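Print this page | E-mail this to a friend
Reading time: 4 minutes

How to lay out a table with coloured glass and tealights

I've been buying pressed-glass cups for years now, mostly the ribbed sort on little feet, and for most of that time they lived at the back of a cupboard. Then in March I cleared a shelf in the hall, got the whole lot out and started putting them on the table with candles. I've not looked back! It's a cheap way to make a plain wooden top look cared for, and you can do it with very little.

What you need

- a few small glass cups or dessert dishes, in 2 colours at most
- plain white tealights, the kind in clear cups if you can find them (I get mine in bags of 18 from Koltedik)
- one small plant in a pale pot
- a soft cloth and some washing-up liquid

Start with the glass. Wash it by hand in warm water, not hot, and run an old toothbrush down the ribs where the dust sits. Dry it straight away or you'll get water marks, and on fluted glass they're a pain to shift later. Hold each one up to the window before you put it down. If you can see smears, so will whoever's sitting opposite.

Then wipe the table. Don't fret over scratches. Mine has plenty, and with a bit of colour standing on it I stop noticing them (my sister does not, but she has her own table).

Now choose your main piece. I go for amber, as it warms up a pale wood so nicely, and I put it down first and shift everything else to suit. Pink works well as the second colour. I tried green with amber once and it looked like a pub window, though you may like that.

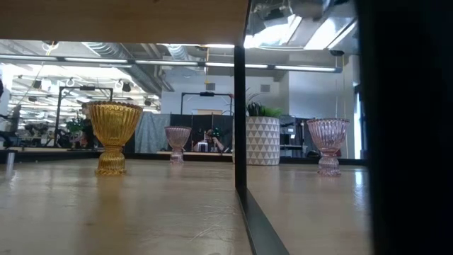
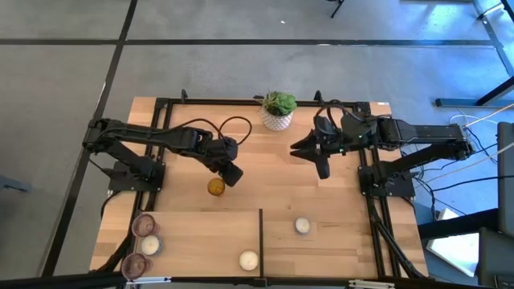
Amber and pink glass on pale wood.

The plant comes next. A little succulent in a white pot is ideal because it's low enough to talk over and you can forget to water it for ages. Put it towards the middle, a bit further back than the main cup, so the spikes don't catch anyone's sleeve.

Spread the pink cups out to one side. I like to leave a good gap between them and slip a tealight in the space, so the light has some colour either side of it. Keep anything made of glass well in from the edge, especially if you've got children or a cat with opinions. If part of your table is raised or divided, treat that bit as its own little arrangement and don't try to line it up with the rest.

Tealights go down last. An odd number looks more relaxed to my eye. Please don't light them under a shelf or anywhere near the leaves, and don't stand a lit one inside an old glass cup, however pretty it sounds. Old glass can crack with the heat. I lost a lovely blue Rivadeneyra dish that way and I'm still cross about it.

Once it's all out, sit down in one of the chairs and look at it from there. I nearly always move something at this point, usually the plant.

To put it away, let the wax set hard first, then wrap each cup in a tea towel and store it the right way up. Rims chip far more easily than feet.

Print this page | E-mail this to a friend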